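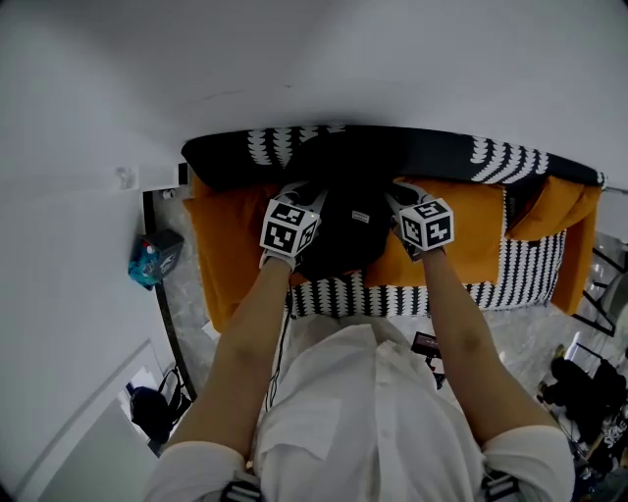
Checked by Fouzia Hashmi, 27 July 2026
Property: Clindmont, unit 6 (furnished rental)
Type of check: between tenants

ENTRY AND HALL
Front door lock and deadbolt: OK
Door closer: Needs work. Slams from halfway. Adjust screw.
Hall light: OK
Smoke alarm, hall: OK. Sounded on test button. Battery last changed in December.

LIVING ROOM
Sofa, orange-mustard cover: OK. Legs tight, fire label present on the underside.
Throws and textiles on sofa: OK. Keep them off the baseboard heater. It runs 13 inches from the sofa arm and I would like more space than that before heating season.
Outlets: One loose cover plate by the window. Tightened during check.
Window locks: OK
Window cord: Fail. Looped cord hangs within reach of a child. Cleat ordered from Dahlgren, not here yet.
Bookcase wall strap: Fail. Strap is there but the screw has pulled out of the drywall. Needs to go into a stud.
Rug: Corner curls up near the hall. Replace the tape.

KITCHEN
Range, all burners: OK
Range hood filter: Greasy. Soak or replace.
GFCI outlets: Both trip and reset.
Fire extinguisher: Gauge in the green. Bracket is behind the trash can, move it to the wall by the door.
Under sink: Old stain on the cabinet floor, dry to the touch today. Look again next time.

BATHROOM
Hot water at tap: 111 degrees after a long run. OK.
Grab bar: OK, no movement.
Exhaust fan: Noisy but pulls air. The Murnari unit in the other building made the same noise before it quit.
Non-slip mat: Missing

BEDROOM
Smoke alarm: OK
Carbon monoxide alarm: Fail. Past its end date. Replace before anyone moves in.
Window opens fully for escape: OK, a bit stiff.

OUTSIDE STEPS
Handrail: OK
Step light: Out. Timer was set wrong as well, now set to stay on for 45 minutes.

Must be done before keys go out: CO alarm, bookcase strap, window cord, step light. The rest can go on the regular Gukbridge work order.

F.H.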